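Public Administration, Unit 6
Changing the official number: what a renumbering law does and doesn't do
Notes to go with the lecture. Read before the seminar and bring the council announcement with you.

1. The case

In March the council of Surlow voted to replace its old house numbers. Under the old system, houses were numbered in the order they were built, so number 12 could stand between 40 and 7. The new system numbers them by position along the street, odd on one side and even on the other. The law covers 1,028 addresses.

The announcement says the change will "end confusion." Most of the press coverage repeated that phrase in the headline and left it there. We are going to be slower about it.

Start with what the law does. It names one way of numbering as the official one and tells town offices to use it. Private companies are "encouraged" to follow. Delivery firms, banks and insurers keep their own address files, and nothing in the text sets a date by which those must match. 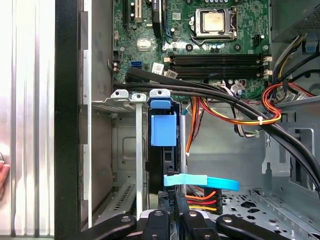 So on the first morning of the new system, a household in Surlow may have one number at town hall, another on its bank statement and a third habit in the head of everyone who visits. A single official number exists, and that is worth something. It is a smaller claim than the one in the headline.

2. Three kinds of number

Keep these apart in your written work. Students lose marks on this every year.

The legal number is the one a court or town office must accept. A vote can change it overnight.

The recorded number is whatever is stored in a given file. It changes when somebody changes it, and there are many files.

The everyday number is what people say. Old numbers can stay in use for a generation, especially where families have lived in the same house for a long time. A law has very little to say to a grandmother giving directions.

Nearly every overconfident statement about this reform comes from sliding between the first kind and the other two.

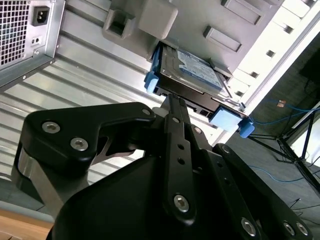 Open computer tower, hard drive in its carrier.

3. Where does 69 percent come from?

The council says 69 percent of residents support the change. Before quoting that figure, look at how it was made. The survey was run by Karagiannis, a research firm hired by the council, which had already drafted the bill. That alone doesn't make the result wrong. Read the question, though: "Would you support a simpler and clearer system of house numbers?"

Who would say no to that? The question mentions no cost, no paperwork and no change to the respondent's own front door. I would expect a different answer to "Would you accept a new address if you had to inform your bank and employer yourself?" I can't prove it, and neither can you, so write it as a doubt and leave it as one.

The announcement also gives the number of households sent a form (3,000, across Surlow and the villages beside it) and doesn't give the number that came back. Always ask for the second figure. Note as well that the villages aren't covered by the law, so some of the people asked may have had nothing to lose.

4. Costs

The budget line pays for new plates and one mailing. It has nothing for the time residents spend on forms, which is the usual treatment of time in these documents – if the public pays in hours, the cost shows up nowhere.

Compare Cloturow, which carried out the same kind of renumbering some years earlier. Its own review listed these as the main complaints:

Parcels sent to the old number after the grace period ended.
Property deeds that needed a certificate to show that two addresses were one house.
Fees for that certificate, later dropped.
Emergency calls where the caller gave the old number.

The last one deserves care. The review mentions such calls and gives no count, and opponents in Surlow have since described them as "common." There is no basis for that word. Being sceptical of the council doesn't mean being generous to its critics. 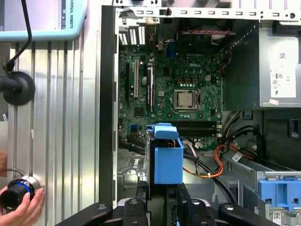
5. The matching table

Surlow bought a program named Ravo to link each old number with its new one. The sales material promises 100 percent matching. Ask what is being matched. The program links entries in a list the town supplied. If a house was split into two apartments and the town never recorded it, the list has one entry, the program matches that entry perfectly, and two households now share a problem.

You should also ask what happens to the old numbers. The law says they will be "retained for reference" and doesn't say where, for how long, or who may look.

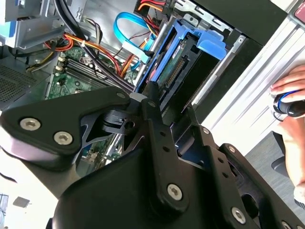
Retention is the weakest part of the law, and hardly any of the coverage touched it. A paper register sat in one building and you could ask to see it. "Retained" in a digital system can mean nearly anything. With a desktop computer opened up like the one here you can at least point to the hard drive area, but the statute doesn't tell you which machine, which office or which copy counts as the record. If two copies disagree, a deed from before the change may depend on which one the clerk happens to open. Cloturow fixed this later with a short amendment naming one office as keeper of the old list. Surlow has so far not done so.

6. For the seminar

Write one page on the following. Take a single sentence from the council announcement and say which of the three kinds of number it is about. Then say what evidence would be needed to support it, and whether the announcement offers any.

Don't tell me whether you like the reform. I have no strong view on it myself – position along the street is probably the better system. What I want to see is whether you can tell a change in the law from a change in the town.

Bring a printed copy. The Cloturow review is in the course folder, and section 4 of it is the part we will use.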